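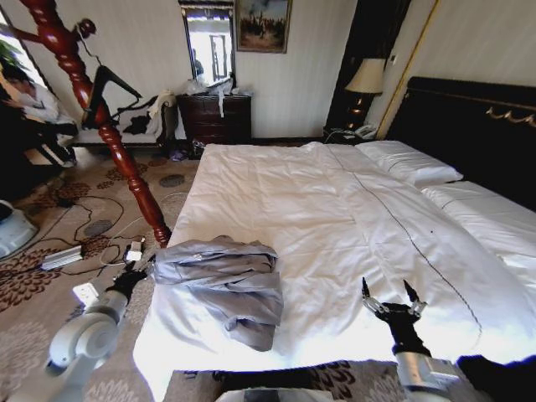
Last modified: 10/18/26

Liddale lies in a fold of hills that the railway looked at once and decided against, so you arrive by the number 7 bus, which stops at every farm gate whether or not there is anyone standing at it. I had come for the open day at Jadden, who weave sheets. They have been at it long enough for the street, the pub and the bus stop to carry the name, and the driver announced the stop with the air of a man who has never once been asked to.

Entry was free. The car park was £5, and I enjoyed not paying it.

We were sorted into groups by coloured sticker (mine was brown, a colour with few friends) and given ear plugs and a leaflet. The leaflet explains that thread count is a subject on which the public has been badly misled. So did our guide, at the door, on the stairs and again beside the vending machine. The argument, as far as I could follow it through foam, is that a good long cotton fibre at a modest count will outlast a poor one at a heroic count, and that some makers get to the heroic count by twisting several thin threads together and adding up each of them. She pronounced the words "multi-ply" the way my grandmother pronounced "divorced".

The weaving shed is the thing to see. You feel it in your teeth before you get through the second set of doors. White cloth comes off the looms at a pace that looks slow until you look away and back again, and the air is kept damp so the yarn doesn't snap, which also does wonders for one's hair. We were allowed to stand behind a yellow line and nod at each other.

After that came warping, where 878 threads run off their cones into a single comb. A child asked what happens when one breaks. They tie it, said the guide. The child asked what happens when they all break. The guide moved us along.
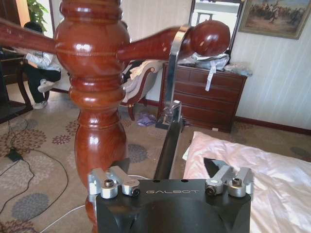
Page last changed 5 days ago

Lunch was in the canteen, and I would give it a section of its own if there had been more of it. Cheese roll or ham roll. Tea from an urn, excellent, the colour of a garden fence. The brown stickers were called last.

The afternoon belongs to finishing, and finishing belongs to the Drokex, a washing and drying range as long as a swimming bath. Loom cloth is stiff and slightly grey and smells of porridge, from the size they put on the yarn to keep it strong. The Drokex takes all that out. It also takes out a fair bit of the width, a fact the mill plans for and I, with my own washing machine, never do. We were handed two squares to feel, one from before and one from after. The before square would make a decent lampshade.

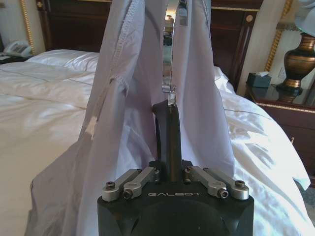 GALBOT lettering on a black housing, with silver linkages to either side.

Inspection is done by eye, over a lit table, by people who can spot a missed thread from across the room and who must find other people's homes very trying. I asked how many faults they had marked that morning and was told 187, most of them things I couldn't see with a finger pointing at them. Small faults are mended with a needle. Larger ones go to the seconds shop, where I was headed anyway.

There was a talk on how to make a bed, given with more feeling than I expected. The chief points: shake the duvet from the closed end, stop ironing fitted sheets, and never use fabric softener on a towel. Somebody at the back asked about creases in a duvet cover and was advised to get in and lie on them. I have been doing it properly for years, then.

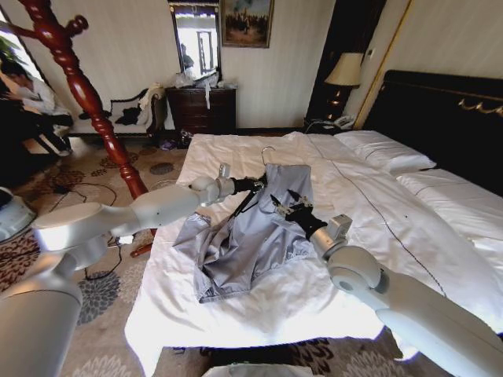

Lavender-blue shirt on white sheets, with its hanger.

The seconds shop shuts at four and does not mean five past. The best buys are in the Moulin range, Jadden's heavier hotel cloth, folded on the bottom shelf where only the determined will kneel. I came away with a double flat sheet and two pillowcases that are, on close reading, not quite the same white. At that price I can live with one cream ear.

If you go: wear flat shoes, take a sandwich, and ask for any sticker but brown. The next open day is in November, when the shed will be the warmest place in the valley. The last bus back leaves from the far side of the road, opposite the stop with the timetable on it.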